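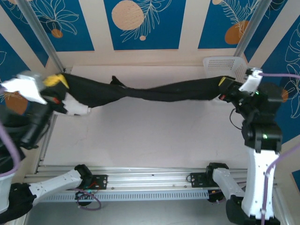 Two arms, one long piece of black cloth, pulled up off the table.

I've been putting off this post because I wanted to live with the Kametti kit for a while before saying anything nice about it, and now it's July 2024 and I have plenty to say, so get comfortable! For those just joining, Kametti is the two-arm cloth handling kit from Plarbridge, and I paid $979 for the software and support plan on top of the arms (my own money, and yes, I winced).

What sold me was the cloth part. Plenty of kits will stack blocks for you all day long, but fabric is a different animal. It sags, it twists, it bunches up in the middle the second you stretch it, and whatever shape it had a moment ago is no help at all. I use plain black cloth for most of my runs, which Gisela Heitmann tells me is making life hard for myself, and she may be right, but my closet is mostly black and I'd like a robot that can deal with my closet.

Setup took me two long evenings. The manual is good on the arms and pretty thin on cables, so give yourself extra time there. Calibration is easy once you find the menu it's hiding in. After that I mostly worked on one thing, getting hold of two corners and spreading the cloth out between the arms, and I did 50 tries at it before I let myself move on to folding. 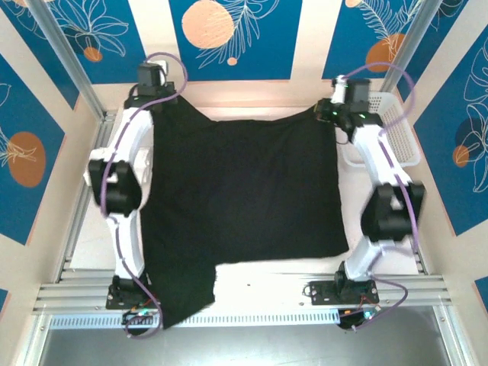
Mackenzie Perron wrote to me that the spreading is the whole job, and that anyone who buys the kit for the folding demo will spend the first month on corners anyway. I'd have argued with that back in November, when I was reading the brochure over and over, but I've come around. A fold that starts from a messy spread just gets messier.

My gripes are small ones. The support line is slow to answer, the software updates come without notes, and I'd love a quicker way to replay a single run. I still have the T-shirts to try, and a fitted sheet that I'm frankly a bit scared of, so those will be the next post.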